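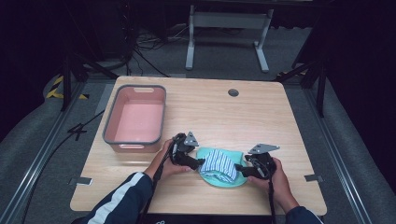 Linen room and folding work, progress report for June
Prepared for the Calthorpe fund by Kiều Quan, Grandell guest house

The second part of the grant has gone mostly into how we fold and store small linen: hand towels, kitchen cloths and the striped cloths we use at breakfast. The old method was to fold on top of the shelves, wherever there was space, and the stacks came out in different sizes. We now fold on a square light wood table, one cloth at a time, with an open plastic basket, salmon pink inside with a gray rim, kept on the tabletop by the upper left corner. A green cloth goes down flat first and the blue and white striped one is folded on top of it, so both can be picked up as a set. Sets are what the breakfast room asks for, and we used to make them up at the last minute.

Stock

Hưng Vũ finished the stock count in the first half of the month. We hold 695 pieces of small linen that are fit for use. Another 70 were stained or worn thin and have been cut up for cleaning rags. The number is lower than the one in our application, which was taken from the purchase book and included items that had been thrown out over the years. Please use the new number from now on.

The striped cloths are the weak point. They fade faster than the plain ones and the hems go at the corners. Nhàn Mạch has mended what she can, but we will need to buy more before the fall. Briggs has quoted for a plain hemmed cloth in the same size. We would like to order a small batch and wash it through the summer before we commit.

Folding standard

There is now one fold for each type of cloth, written on a single sheet and taped inside the linen room door. Striped cloths are folded in half, then in half again, with the hem to the back. Green cloths stay flat until the set is made up. Hand towels go in thirds the long way - this was argued over for some time, and thirds fit the shelves better.

Till Reuter timed the morning setup before and after the change. It is 5 minutes shorter with made-up sets. We had hoped for more, but the walk from the linen room to the breakfast room takes as long as it always did.

Spending

The shelving from Skultell came to just under the amount set aside for it. We have spent more than 2,000 dollars in this period, nearly all of it on shelves and baskets. Receipts are in the folder sent to you separately. The line for labels has not been touched.

Still to do

Label the shelves. Hưng Doãn has the list of names and sizes and will start with the lower two rows.

Move the bath towels out of the hall closet. This waits on the second set of shelves, which Skultell has promised for the end of next month.

Decide on the replacement cloths. We will send you the price and a sample once the Briggs batch has been through the wash.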